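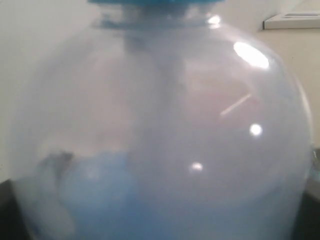
Handling fogged jars with an arm: what happens to the bench staff?

Posted in Lab and Small Plant Automation, January

We are a contract shop with 27 people on the bench side. Part of our work is filling and moving round clear jars with a blue cap and a blue material at the bottom. The headspace fills with dense white fog, and the jar goes to a hold shelf until someone decides it is ready for the next station. At present a person carries the jar, looks at it, and writes a line in the log.

Management has bought an arm with a wrist camera from Veveck to do the carrying and the looking. The stated plan is that bench staff move to "supervision." I have two concerns. First, the jar is clear, thin-walled and glossy, and the overhead lights put a large white oval on the shoulder. I do not see how the camera separates glare from fog. Second, I cannot get a description of what supervision means for a full shift. Has anyone been through this, and what did the job become?

hold_shelf_B

We went through this at Claratbridge with a different arm and a similar jar.

On the camera: you will get false readings from glare until the lighting is changed. The software reads a bright spot as thick vapor. We tried filtering it out and gave up after two weeks. What worked was a diffuser over the station and a dark matte panel behind the jar. A pale wall behind pale fog gives the edge detector very little to use, and the grip position drifts as a result. Do the panel first. It costs almost nothing.

Grip on the neck if yours has a ridged collar. Gripping the body at its widest point needs a wide opening and leaves no margin on a thin wall. Check with whoever supplies the jar what side load it accepts. Also confirm that the cap is rated to hold or vent whatever pressure your process makes, and do that before the arm runs unattended.

On the job: in our first quarter the arm logged 159 holds that needed a person to decide. Before, the same people made those decisions while walking past and did not record them as separate tasks. Afterward each one was a ticket with a timer. The workload did not fall much. It changed shape, from continuous light handling to waiting and then answering an alarm. Several people disliked that more than the carrying. Others had sore shoulders and were glad to stop.

Three things I would ask for in writing:

Who is allowed to override a hold, and whether the override is tied to a name or to a station.

Whether the alarm timer is used in performance reviews. Ours was, for a while, and people cleared tickets without looking at the jar.

How many manual runs each person gets per month. The skill of judging fog by eye goes faster than you would expect — after half a year our newer staff could not run the station during an outage.

neckring

Agree with most of that. We run the Pokeck controller and the default alarm threshold is 55, which was far too sensitive for us. We set it to 47 and the nuisance alarms mostly stopped. Your scale may be different, so check the manual. Don't let the integrator lock that setting. If the bench lead has to open a service request to change a threshold, it will never be changed.

No idea about the staffing side, ours was a new line.

tallow_and_lye

Supervision means you do the same job plus the paperwork. Ask for a pay grade review at the same time as the training, not after. At Lahlou they did the training first and the review was still pending when I left.

Also get somebody from the bench into the acceptance test. The integrator will test with clean, empty jars under good light, and it will pass.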